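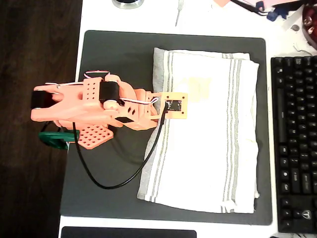 Household Textiles and Their Care
Unit 6: Why Towels Stop Working

Read this before lab. Rosalie Widmer's chapter on pile fabrics is the background reading, and if you skipped it last week, the first half of these notes will go by very fast.

Terms you need

Pile: the loops that stand up from the base cloth. They do the drinking.
Ground: the base cloth itself. It does the holding together and gets no credit.
GSM: grams per square meter, the usual measure of how heavy a towel is. Our heaviest lab sample is 603. Our everyday one is 443. Students always reach for the heavy one and then complain that it takes all day to dry.
Hand: how a fabric feels. Yes, that is the technical word. Store people say "plush," and you will lose a mark if you do.

What goes wrong

A cotton towel takes up water because cotton likes water and because loops give it a lot of surface to like it with. Most of what we do to towels at home gets in the way of this. Fabric softener leaves a thin waxy film on the loops. The towel feels lovely and pushes the water around your back like a squeegee. Too much detergent does something similar, with residue that rinses out poorly, and hard water adds minerals on top. By the time a towel feels like a cracker, all three have usually had a turn.

New towels are bad at their job too. Mills put on a finish to make them look good on the shelf, and it takes a few washes to come out. Brigitta Mayrhofer, who taught this unit before me, used to hand out brand-new towels after the spill demonstration and watch. I have kept up the tradition.

Folding and storage

Folding does very little harm to cotton pile. Folding a damp towel does plenty. Mildew needs moisture, a bit of soil and still air, and a closed linen closet supplies the third for free. Fold in thirds if you want the edges hidden. Fold in quarters if you live alone.

The sink test

Cut a swatch from each sample and lay it flat on the water, pile side down. Start the timer when it touches. Stop when the whole swatch is wet through. Do not poke it. Last March one group poked theirs and reported the best towel in the history of the course.

Run each swatch three times, drying fully in between. Write down the slow results as well -- they are the interesting ones.

For discussion

The Jesthorpe hotel case (packet, second reading) blames the laundry for its stiff towels. Flurina Plattner's reply blames the water. Come ready to defend one of them, and bring something better than "both."

Lab sheets go in the tray by 4 p.m. The tray is the gray one. The blue one belongs to Nutrition, and they do not give things back.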